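How to wrap a small box in cloth

Print this page | E-mail this page

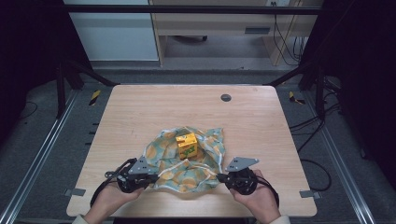

Britta Reuter found that her corners kept slipping until she cut the cloth bigger, and she now allows three times the width of the box.

1. Iron the cloth and lay it face down, one corner towards you.
2. Put the box in the middle.
3. Fold the near corner over the box and tuck the end under.
4. Bring the far corner over the top.
5. Tie the two side corners in a flat knot.

Thin cotton is easiest. For a box over 30 cm long, use an old sheet and tie it twice. Felt is too thick to knot.

Print this page | E-mail this page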